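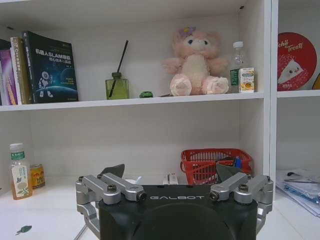 Unit 4. Arranging an open shelf

An open shelf has no door, so everything on it is part of the room. In this unit we study how to place books and small things together on one board. The usual beginning is the books, and they should stand at one end, where the side of the unit can help to hold them. On the upper board we have four books at the far left, leaning slightly, and one of them, the big navy one about robot navigation, is turned with its cover to the room. A cover facing out takes much more width than a spine, but it gives the eye a place to stop. After the books come the small things: a square green bottle with one black reed, a tiny green toy car, and a pink teddy bear sitting with its arms open. Please notice that the bottle and the car are both green. When two things of different kind share a color, we read them as a pair, even if they have nothing else in common.

Some words we use in this course

Bay: the space between two vertical panels.
Board: the horizontal part on which the things stand.
Anchor: the heaviest looking group on a board. Very often it is books.
Rest: a piece of board left free on purpose.

Leaning books

Books that lean a little are not a mistake. Books that lean a lot will bend at the spine after some months, and the paper ones suffer first. If the row is short, use a bookend or lay two books flat and let the others stand against them. In the Trasetlow exercise of January, many students filled the row with more books only to keep it straight. The result was straight, but also heavy.

Soft things and scent

A soft toy needs a seat, so measure the depth of the board before you decide. For our practice unit I ask for 278 mm free depth. A toy in a sitting position should face forward, with the feet inside the edge of the board.

Reed bottles contain oil. Keep them away from paper and cloth, at least one hand of distance, and put a small dish under the bottle if the board is painted. Fewer reeds give a weaker smell.

Homework

Choose one board at home, not wider than 400 mm. Empty it, clean it, and put back only what you can name a reason for. Make a drawing before and after. Write half a page about your anchor and your rest. Reading: Espiritu reader, page 23.

Bring the drawings on paper to room 418. If you will be absent, please write to Eimear Kavanagh before the class.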